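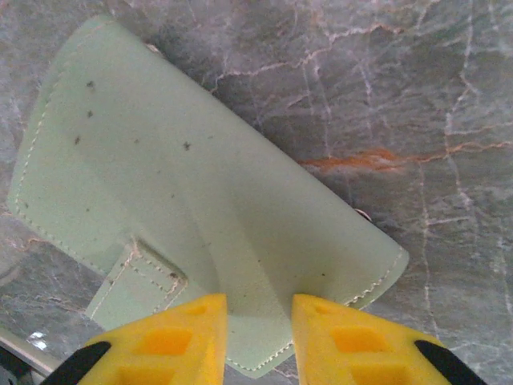 Mint wallet on the gray marble, before cleaning. See items 2 and 4 for the specks.

Pre-Sale Wallet Check, with my comments
Filled in by Huguette Vachon, July 2019

I do this check on every small leather piece before it goes on the Nestus shelf, and I scribble as I go, so please forgive the rambling! Marks are OK, FIX or ASK. Anything marked ASK goes to Hannelore Fankhauser, who knows far more about dye than I do.

1. Overall shape: OK
Long, flat, nice soft corners. It has a fold or a bit of a curve across the middle, but I pressed it under a book for 15 minutes and I'm not worried about it.

2. Surface marks: FIX
Okay, so this is the big one. Five little dark specks, plus some fainter grayish smudging here and there. On a brown wallet you'd never spot them, but on a pale mint like this they jump right out at you. One of them is a touch bigger than the rest (up toward the middle), so start with that one. Dry cloth first, please, and no water until we've done a test spot!

3. Color: OK
Such a pretty green! It goes a little gray under the lights in here, so for the listing I'd call it "soft mint" and leave it there. Last November I wrote "bright mint" for a card holder and it came right back to us.

4. Strap tab: FIX
There's a speck right by the crease where the tab meets the body, and creases hold on to dirt like crazy. Use the small soft brush, not the cloth. I tugged the tab 10 times (gently, I promise) and it stayed put.

5. Stitching: OK
Cream thread along the edges, small and even, and the tab has its own stitched border too. I ran a fingernail along the whole seam and nothing lifted. Light thread picks up grime fast, so keep the brush off it unless it's clean.

6. Texture and finish: OK
Matte with a slight pebble to it. Please don't put the shiny conditioner on this one! I know it smells wonderful, but it will change the finish and we'll be stuck with it.

7. Small pale tab at the edge: ASK
It peeks out from under the leather and I can't tell if it's metal or just a light-colored trim. Hannelore, could you have a look before we write anything about hardware?

8. Pockets and lining: OK
Shook it out over the tray and got a bit of lint. No sticky spots and no odd smells.

9. Sharp bits or loose ends: OK
Went over it with a cotton ball and nothing snagged.

Result: HOLD until 2, 4 and 7 are done. It can wait in the Ross drawer, wrapped in plain tissue (the printed kind can rub off on pale leather). Recheck in good daylight, then initial next to each item.

H.V.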